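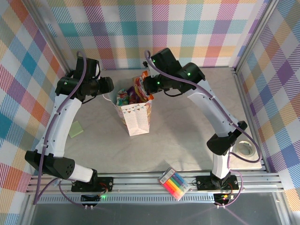 Jocelyn Umali asks whether the Alska panels can be covered before they are stood up, and says she found it much easier to get the checks straight with each one lying flat. They can, and the steps have been put in that order.

4. Covering and joining the panels

4.1 Iron the cover cloth on the back. Allow 57 mm of spare cloth on every side.

4.2 Lay the cloth face down on a clean floor and centre the panel on it.

4.3 Staple the middle of each long side, then the short sides. Work out towards the corners.

Note: With a checked or striped cloth, line up one coloured stripe with the panel edge before the first staple goes in.

4.4 Fold the corners and trim the bulk with scissors.

4.5 Stand the back panel up and fit a side panel at each end. Use 2 hinges per join, finger tight only.

4.6 Check that the tops are level, then tighten the hinges with the Allen key.

Caution: Get a second person to hold any panel wider than 800 mm. Keep covered panels at least 3 metres from a heater.

Replacement hinges are sold under the Vasen name. Covers fade in full sun, so turn the panels now and then.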